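Robotics & Automation | Textbook extracts

June 21, 2023
By Antonina Moroz

Chapter 4: When the Grip Lets Go

I'll start with a confession. The first fault report I ever wrote at Lurnine was one line long, and it said "gripper dropped stick." My supervisor, Ashok Tripathi, sent it straight back with a question mark on it. Fair enough, too! Dropped it when? Which jaw? Had the pads been cleaned that morning?

We'd been doing pick-and-hold trials with hand-held grippers on thin wooden sticks, and I'd logged 118 holds before one slipped sideways, snapped and flicked a splinter past Hiếu Mai's ear. He wasn't wearing his safety glasses (neither was I, and I still go a bit red thinking about it).
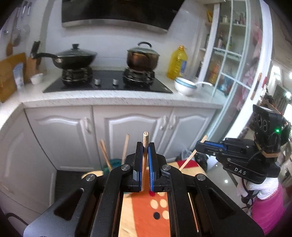
Figure 4.1 Two hand-held grippers, each holding a wooden stick. Note the rough tip above the blue pads of the nearer one.

A splintered end like the one in Figure 4.1 is worth a second look before you squeeze. Rough timber can split along the grain when the jaws close, and serrated pads will happily bite into a crack that's already started. On our bad day I'd simply kept closing until the stick stopped wobbling, so the log had plenty to say about wobble and nothing at all about force.

We'll spend this chapter taking that slip apart, and I've put my original report in Section 4.2 so you can mark it as harshly as Ashok did. Grab a pencil and set aside 15 minutes for the first exercise.

© 2023 Mernellow Press. All rights reserved. | Contact us | Back to top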